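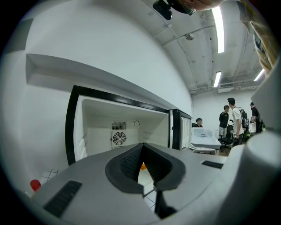

Second round with the hand-held grippers. I compared two finger sets, the Grisus foam pads and the stiffer Mendes insert, on the same kitchen tasks. Firmware on both was build 1102. Calibration drifted on the Mendes until I re-seated the marker plate.

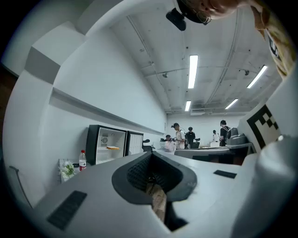
Gripper body from above, marker at right.

Thin, crumbly items are where pad texture matters. The Grisus foam spreads the load but hides the contact point, so I close by feel and lose repeatability — fine for demos, poor for fitting a controller.

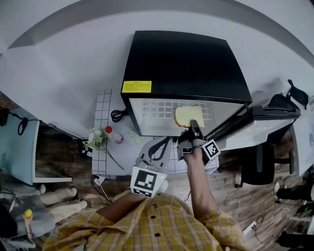 Bimanual work adds a timing problem. With the Sarkholm logger the left and right streams sat 7 ms apart, which I corrected offline. Next step is a shorter cable and a lower closing speed.

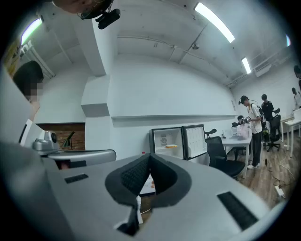 Hukar wrote that foam creeps after 864 cycles and the zero should be re-taken every session. I will test that in February.

Recent posts
Mounting fisheye lenses, part 3
Marker size and pose noise

Search this blog
Back to top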